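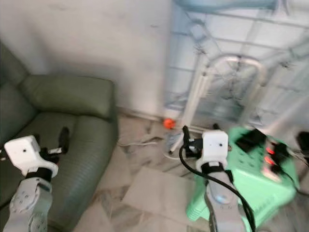 Equipment planning — notes of meeting, July
Started 2.10pm, late, room double booked. Last minutes agreed, no changes.

1. Budget
Equipment pot for the rest of the year stands at 660. Anything over that goes to the next round. Spares come out of the same pot, not out of travel (this was asked again).

2. Gripper fingers
Current ones still usable but we want a second set in the drawer. Quote in from Groniten, 301 for the set, delivery extra. Vomeck have not replied, chase once more then go with Groniten. Not buying fingers and cable kit from diffrent places unless it saves real money.
Action: chase Vomeck, report back by email.

3. Cables
Long talk. Loops at the wrist on the arms, everyone agrees it needs tidying before we add anything else. Options were clips, a sleeve, or leave it. Sleeve preferred, clips if the sleeve makes the wrist stiff. Get a short length and try on one arm first. Small money, can go through petty cash.

4. Towel work on the sofa — Faltell job
Both arms on the one towel, a corner each, spread over the seat cushions. Want to carry on with this through the summer.

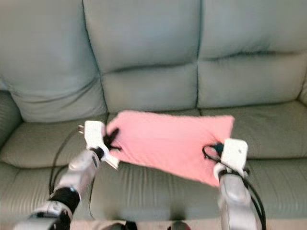 Need more towels for it, 3 at least, different sizes and one thicker. Plain colours fine. Supermarket ones will do, no need to order special. Someone asked for a table as well so we can compare with the seat. Agreed in principle, but measure up first, floor space is tight.
Action: towels this month, table to next meeting.

5. Power
Do we want a second outlet block for the arms. Yes, with its own switch. Get the lead lengths before ordering, last time it came too short. Check what the shared one is rated for befoe anybody plugs in more adapters.

6. Third arm (Mercado offer)
Not this year. Price is all right but no budget for mounting or service cover. Ask Mercado if the offer can be held over.

7. AOB
Keep receipts, all of them. Order forms still in the old folder, please use the new one.

Closed 3.25pm. Next meeting once the Vomeck price is in.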